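# Teaching an arm to tidy up, one go at a time 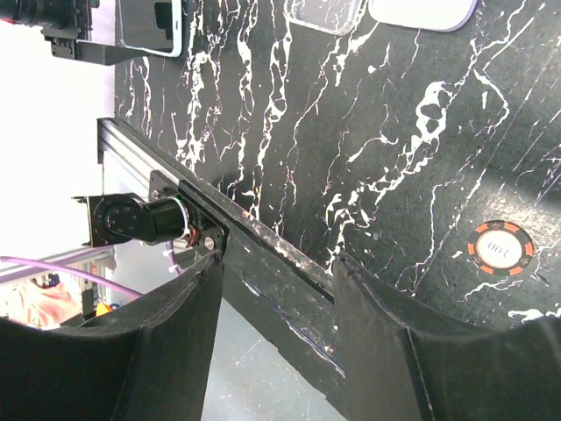
*Rerness, 31/07/2023*

I'd barely got my coat off when Kamol Wattanapong handed me the controls. "Go on, have a go at the poker chip," he said. "Everyone's rubbish at first."

I was rubbish! The chip (an orange and black one, marked 100) is a horrible thing to pick up off a shiny tabletop, and I chased it all over the marble pattern before I got a finger near it.

Kamol runs the recording sessions at Viller, where the project is called Hira. Someone steers the arm through a small job, the wrist camera saves the lot, and later the model learns from it. He wants 300 good goes at each job. For the chip he had 41.

"Flat things are slow," he told me. "You come in at an angle, you change your mind, you come in again. I keep those. If it only ever sees me get it right first time, what's it meant to do when it misses?"

So what does he throw out? "Me being bored, mostly. After two hours I start taking the same path every time, and you can see it in the data. So I swap with someone, or I go and make tea."

I asked whether he minded the glare on the black top. He laughed. "Naylor wanted a nice matt mat under everything. I said no, people have shiny tables!"

He let me do two more. One of mine is staying in, apparently, though he wouldn't say which.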